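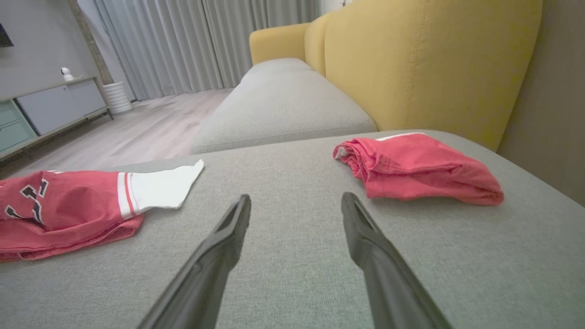 Vista desde la muñeca: camiseta roja, calcetín blanco y el sofá gris de pruebas.

Hilo corto sobre lo que hicimos en abril con Clurau, nuestro método para recoger ropa en casas.

1/ La pregunta: ¿basta la cámara de muñeca para elegir el punto de agarre? Comparamos con la misma política más una cámara fija.

2/ Entrenamos con 290 demostraciones. Evaluamos con 66 intentos por condición, prendas colocadas a mano.

3/ Solo muñeca: 2 puntos menos de éxito que con las dos cámaras. Los calcetines fallan más que las camisetas en ambos casos.

4/ Falta probar prendas oscuras. Jolán Antal está con eso. Subiremos el código cuando acabe.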